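Re: [clirdale-residents] Bus 44 timetable from January

> Does anyone know if the 44 will still stop at Rollville after the change? The sheet in the shelter only shows the 138, and my connection is tight as it is.

It will still stop there, but only until 7 pm. After that you need the 138, which goes round by the hospital and takes 34 minutes.
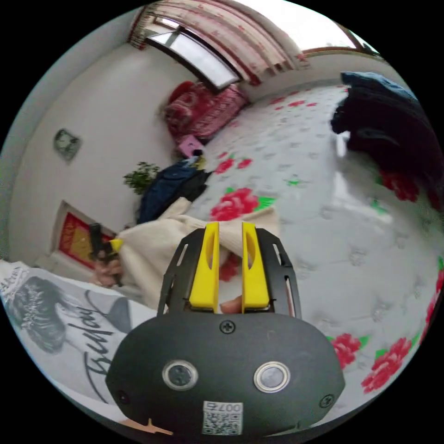
The morning buses stay as they are -- one every 30 minutes, with the first at ten past six. Return tickets are good on both routes, so you can go out on one and come back on the other. I asked the driver about the sheet and he said a new one is being printed. 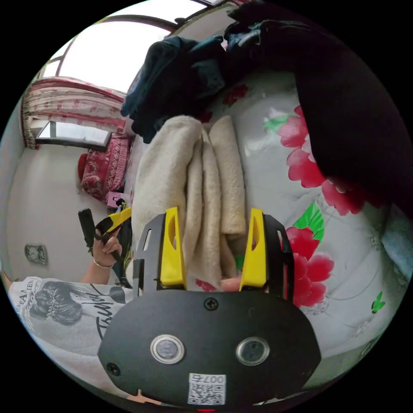

Page last changed: January, 16:20

If you change at Pavard Road, note that the stop has moved to the other side of the crossing, next to the chemist. The old pole is still up, but buses no longer pull in.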